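Search this site Search posts, tags, people Go

Print this page
E-mail this thread

Aug 19, 2020

Thread on drying racks and what I've learned about small kitchen worktops. A few of you asked after I mentioned the mug cupboard last month, so I've put it all in one place.

The old kitchen in Darkberg had a double drainer and I never thought about where wet things went. The flat on Mirau Street has a single sink and a strip of worktop beside it. Everything has to be washed, dried and put away before you can chop an onion.

First thing I did was empty every cupboard onto the floor and count what came out. 117 pieces, counting plates, bowls, mugs, glasses, pans and lids and leaving out cutlery. There are 2 of us.

Plates first. I kept 10, all sizes together, and boxed up the rest. That's been enough even when people come round for tea. If we run out, someone washes one.

Racks. I tried a flat folding one from Jirer and sent it back. The slots were too shallow for dinner plates and they leaned on each other and stayed wet in the middle. Went for an upright Fehr one after that. It's narrower and the plates stand properly.

Tip for upright racks: load from the back and keep one slot free between big plates. Take them out by the top edge, one at a time. I chipped two bowls pulling a pair out together.

Somebody asked whether it's quicker just to dry with a tea towel. Yes, if you've got a clean tea towel. We usually haven't. I wash them with the bath towels and they take ages on the airer.

Pans don't go in the rack. They're heavy and they drip on everything below. I wipe them and put them straight on the hob, or on the worktop if the hob is in use. Lids stand behind the bread bin.

Mugs were the worst. We had two deep in the cupboard and always used the front row, so the back row was basically storage. Most of them went to the charity shop in May. Kept the ones we reach for, and those hang on a mug tree.

On mug trees – get one with a wide flat base. The round-based one I had before went over whenever there was a heavy mug on one side and nothing on the other. Hang them opposite each other and it's fine.

Lining the surface: I've gone through plastic mats, cork and an old tablecloth. Paper is what I like best for a sorting-out day. You can put anything down on it, write on it if you need to, then fold the lot up and recycle it.

Cost so far is well under what a fitter quoted me for an extra run of units, which was 2,000 before the worktop itself. I might still do it one day. Not this year.

Things I haven't solved: where the baking trays live, what to do with single lids, and the drawer with the batteries in. 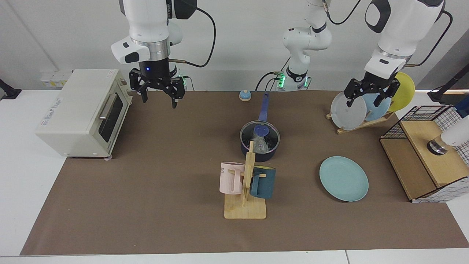
Putting away goes best if it's done in the same order every time, plates, then mugs, then pans, then the odds and ends. I leave the small oven where it is because it's a pain to shift, and work along from there. A plate stands up in the dish rack and lifts out by its top edge. The pink mug and the dark teal one get a side each on the mug tree, so the post stays upright. Pans end up collecting things, and a saucepan with a plastic bottle lying in it isn't put away, so the bottle needs a place of its own before the pan goes on a shelf. Same with the little blue-topped bell, which wants to go by the door or in a drawer. Brown paper under the lot, folded up at the end.

Comments (4)

tinshed: Baking trays go upright in the gap beside the cooker if you've got one. Ours have been there years.

marrowfat_k: Agree about the wide base. Mine is round and has gone over twice.

ollerton lane: Does the Fehr rack have a drip tray or do you need to buy that separately?

tinshed: Mine came with one.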